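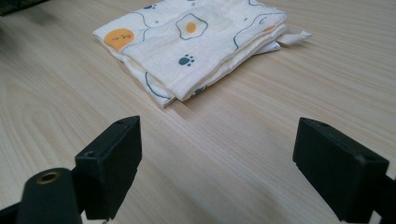 Folded muslin in front of the hand-held gripper, fingers open.

Reviews > Grippers > Interviews

Reading time: 2 minutes

Two grippers, one pile of cloths

8/4/23

The test engineer at Trirkine has spent most of the spring picking up muslin. The firm is choosing between two sets of fingers for its hand-held gripper, the Orum and the Kodikara, and soft cloth is where they differ most.

"Boxes told us very little," she says. "Both sets held every box we had. Then we tried folded cloth and the scores moved apart."

Each set was given 60 grasps on folded muslin, with the same operator. The Orum has flat, hard pads. The Kodikara pads are softer and a little wider. The Orum failed 20 times, mostly by taking the top layer and leaving the rest of the stack on the table. The Kodikara failed 2 times.

She is not ready to call it settled. "The soft pads wear. I'd want 3000 grasps on them before I said anything to a customer."

Printed cloth was her choice. Plain white gave the tracking software, Fetilel, too little to follow, and she found that a sun or a paw print made it easier to see on playback whether the layers had slipped. A loose corner is left sticking out on some runs, as it would be at home.

Asked what she would change, she mentions the approach angle first. "People come in too steep. Keep it low, let the fingers touch the table, then close slowly."

The long wear test starts in June. Towels are next on her list, then socks.

We use cookies to remember your settings. Accept | Manage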